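Upholstery and soft furnishings: cleaning at home between professional visits

Most fabric sofas and chairs need a full wet clean every year or two. Between visits, regular vacuuming and prompt treatment of spills will do more for the fabric than any spray protector. The notes that follow apply to fixed covers, loose covers and the small textiles that tend to live on or near the sofa.

Check the code first

Look under the seat cushions for the care label. W means water-based cleaners may be used. S means solvent only. WS allows either. X means vacuum only, and no liquid of any kind should be applied. If the label has been removed, treat the fabric as X until a hidden area has been tested.

To test, dampen a white cotton cloth with the cleaning solution and press it against the back skirt or the underside of a cushion for two minutes. Check the cloth for dye, then let the fabric dry fully and look for rings, shrinkage or a change in the pile.

Vacuuming

Use the upholstery tool on reduced suction. Work from the top of the back down to the seat, then the arms, then the crevices. Grit left in the seams cuts the fibres when someone sits down. On velvet, finish every stroke in the direction of the pile.

Washing loose items

Throws, cushion covers and cotton clothing can carry loose dye on to pale upholstery, particularly when damp. Wash bright colours separately for the first few cycles. Turn elasticated garments inside out and keep them out of a hot dryer, as heat shortens the life of the elastic. Smooth thin cotton by hand while it is still slightly damp and it will need little or no ironing. 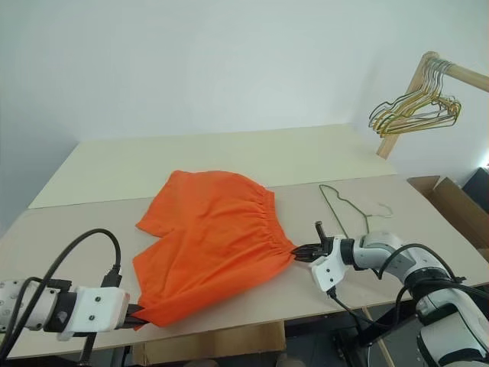
Treating a fresh spill

1. Lift solids with the back of a spoon, working from the edge to the centre.
2. Blot with a dry white cloth. Do not rub.
3. On W or WS fabrics, mix a teaspoon of mild, clear washing-up liquid into a litre of lukewarm water. Apply to the cloth and not to the fabric.
4. Blot again with plain water to remove the detergent. Residue attracts soil and is the usual cause of a stain that seems to come back.
5. Press a dry towel over the area for seven minutes with an even weight on top.

Coffee with milk needs two treatments, one for the tannin and one for the protein. Use cool water throughout. Hot water sets the protein and the mark then becomes a job for a technician.

Drying

Open a window at each end of the room if the weather allows, and stand the cushions on edge with a gap between them. In March, when the heating is on and off, a dehumidifier is more reliable than an open window. Foam holds water long after the cover feels dry to the hand – press firmly with a paper towel to check.
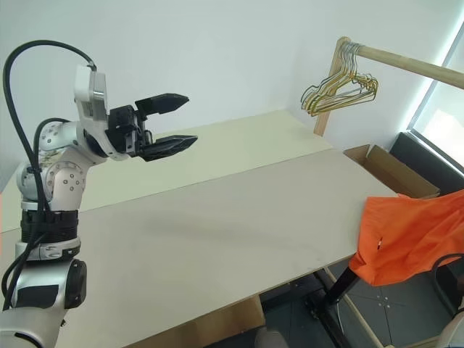 Do not put cushions back on the frame until the towel comes away dry. Damp foam against a webbed base will smell within days, and the smell is harder to remove than the original stain. Loose covers with a zip should go back on while very slightly damp, provided the foam inside is dry, so that they stretch to the correct shape. Close the zip from the middle outwards if it has two sliders.

When to call

Pet urine that has reached the foam, ink on an S-coded fabric and any water mark wider than a hand should be left alone. Home treatment tends to spread all three. Ring the Gullberg office and ask for Mitiku Fikre, who handles upholstery bookings, or for Mulugeta Wubshet if the item is wool or silk. Have the care code to hand, and say what has already been applied to the mark, including plain water.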